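Members' newsletter, May 2024

Open afternoon at Clumside

Five of us took up the Grellach invitation to see how household robots are being taught. The flyer promised "a working home." We got a marble-patterned table, two paper cups and a great many cables. An operator takes a gripper in each hand and goes for the cups, and the recording is supposed to teach a machine to do the same.

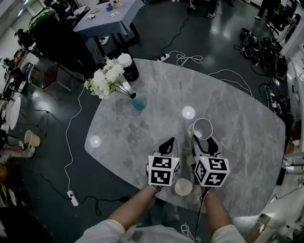 What we were told

Bindu Pai, our host, said the project has 2,442 recordings so far and needs far more. I asked how many had led to a robot clearing a table on its own. She said that was a question for June. 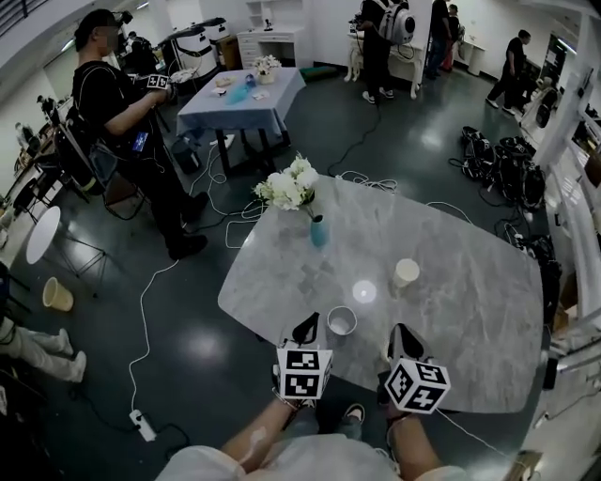 My own worry is cost. Trorow is being asked to put in money for 25 sets of this kit, and I still don't know what we would get back. Severino Campos thinks the price will drop. Maybe so, but every marker cube needs a person behind it, and wages don't drop. A kitchen with children in it is also a long way from a vase of white flowers and a paper cup.

Dezső Katona had a turn and found the grippers tiring.

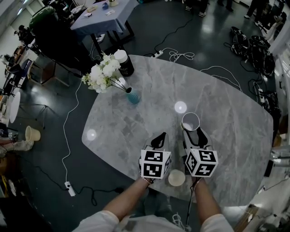
Next visit

There are 40 places for June. Names to Gemma Tunstall, please, and bring harder questions than mine.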